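Cable, cloth and other grievances: bench tips from the two-arm build

Posted by Brodie Kereama, 26 February 2018

We started putting the arms together in November, in the shared workshop on Cosgrove Street, with the modest aim of getting a machine to tidy up a cloth. I can tidy up a cloth in two seconds. The machine has so far cost me 293 hours, so it should pay for itself sometime after I'm dead. What follows is for anyone else in the shed, or at home in the garage, with the same poor judgement.

Leave more cable than looks sensible

The wrist cable wants a big lazy loop. Ours looked lovely when it was tied down tight along every segment, and then the elbow bent and the plug came out with a noise I felt in my wallet. Move each joint to both ends of its travel by hand, power off, before you put on a single zip tie. Cut nothing flush until you've done it twice.

Two tables are not one table

If you push two together, check the heights with a straight edge. Ours were out by 13 mm, and the arm found it before I did. Folded cardboard under the feet works fine. So does a proper levelling foot, if you're the sort of person who owns one.

Label both ends

Masking tape and a marker. Left and right look very obvious on the day you build them. They're a lot less obvious when you're lying on the floor among the chair legs with a torch in your mouth.

Practise on something that can't complain

An old rag is the cheapest test piece going. Start with it scrunched up. A folded one flatters your program, and you'll only be disappointed later. Close the gripper slowly, come in low and let the bottom jaw slide under a fold. 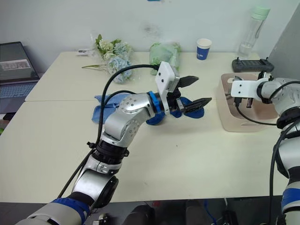
The Kinum gripper pads we tried first had all the grip of a wet fish, so I glued on strips cut from a bike tube. Rough up both faces with sandpaper, clamp for 15 minutes, then go and do something else. Jinaseck sells ready-made pads at a price that made me laugh out loud in the shop.

Pick a shallow basket

Deep ones mean the arm has to reach over the rim and down, and that's where the knuckles get skinned. Hers and yours.

Tighten, run, tighten again

Small screws in joints back out. Go round them with the hex key after the first run, and put a dab of thread locker on any that have moved. The Vudico kit comes with spares, though fewer than you'll drop.

Next month: glue that comes off a benchtop, and glue that doesn't.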